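I got to the Beneck building ten minutes before the open day started, so of course I was first in line for coffee and first at the robot tables. The woman running the Tendano stand was still taping down a cable and told me I could stay if I didn't touch anything. Fair enough!

I asked her what people want to know when they walk in. "Whether it's going to take their job," she said, laughing. "And then whether it can make a sandwich. It can't make a sandwich."

She has been at Tendano since last November – before that she fixed packaging machines at Jilomow, and she says she misses the noise a little. Her days are quieter now and a lot more repetitive. One small handling job gets run 160 times before anyone upstairs will look at the numbers, and the collection her team is building stands at 4000 runs so far.

I wanted to know why small, shiny things (I had expected boxes, or car parts maybe). "Everybody does boxes," she told me. "Give me something narrow that stands on its end and falls over if you breathe on it. Lipsticks are awful. I love them."

Does she get attached to the arms? She thought about that one for a while. "You get to know which one is fussy in the morning. I wouldn't call it attached. My sister thinks I talk about them too much."

By then there was a line behind me, so I asked what she'd like to fix first if she had a free week. "The fingers," she said right away.
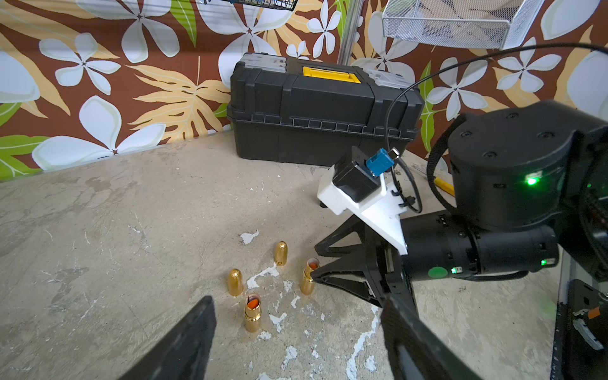 "They're fine for big stuff, but I want softer tips, and I want to be able to swap them without hunting for a screwdriver. Ask me again next year."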